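A Robot That Practices Before It Works
An afternoon at the Lornus open day in Skuditz

The bus to Skuditz stops in front of a bakery, and from there it is a walk of 9 minutes to the Lornus building. I arrived too early. A young man at the door gave me a paper badge and told me that the coffee was good but the cookies were better, and he was right.

Lornus writes software for robot arms. The company invites visitors every January, and this year so many people asked for a place that a second open day was added on 5/16/23. Most of the guests came from small workshops in the region. They make door handles, dental parts, frames for bicycles. They do not have much money for mistakes, and they asked hard questions.

Kwan-ho Fang, who leads the demonstrations, began with no machine at all. He put a laptop on the desk, connected it to the projector and opened a program named Ceneo. In this program the company builds a room, puts an arm in it, and lets the arm try its task again and again before any customer has to buy a screw. "A real arm that hits a real table costs me a morning," he said. "In Ceneo I press one key and start again."

The task of the day was called Yip, after a customer who wanted small parts taken out of a tray. It sounds easy. A woman beside me, the owner of a workshop with eight employees, said that her nephew does it with one hand while he looks at his phone. Fang laughed, and then he showed us how many ways there are to miss.
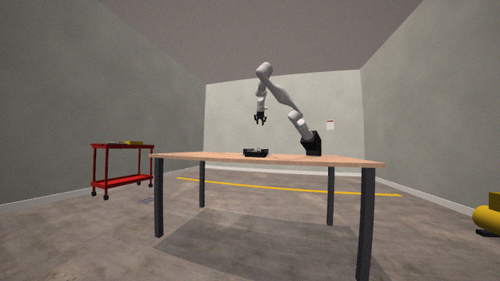
He changed the speed first, then the angle from which the gripper comes down. For every change he waited until the room had made its guesses. I guessed wrong four times and stopped raising my hand.

After the break Shahram Bakhtiari spoke about the weak side of the method. Friction is difficult to calculate, he explained, and a simulated part never has oil on it unless somebody remembers to add the oil. His team still spends 90 hours with the real arm before a system is delivered – "and we would like to spend more," he added.

The workshop owner wrote this number in her notebook and asked him who pays for the hours. They were still discussing it when I left for my bus.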